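Ticket 412 – Ring sizer on product page returns wrong size
Opened: 2019-07-29
Reported by: Annatjie Modise, Hendricks store
Status: Resolved

Customer picks a US size 6 on the Irkness wedding band page and the cart shows 6.5. Same thing on the matching engagement ring. Other bands are fine. Two customers have called the store and one order has already gone to the workshop.

Reply from Larnum web support:
Confirmed on desktop and phone. The size menu for the Irkness range still uses the old chart from before the May update. Every choice is moved up half a size when it reaches the cart. Necklaces and earrings have no size menu and are not affected.

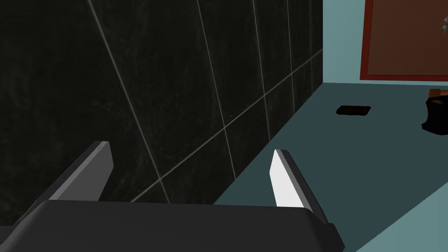
Simulated view, two-finger gripper

Please hold the workshop order until the customer confirms the size by phone.

Update:
Chart replaced and page cache cleared. We placed 200 test orders through Zemirura checkout and all sizes matched. Engraving text carried over correctly too – no change needed there.

Annatjie Modise:
Checked sizes 5 to 8 from the store, all correct. Customer confirmed a 6 and the workshop has the new slip. OK to close.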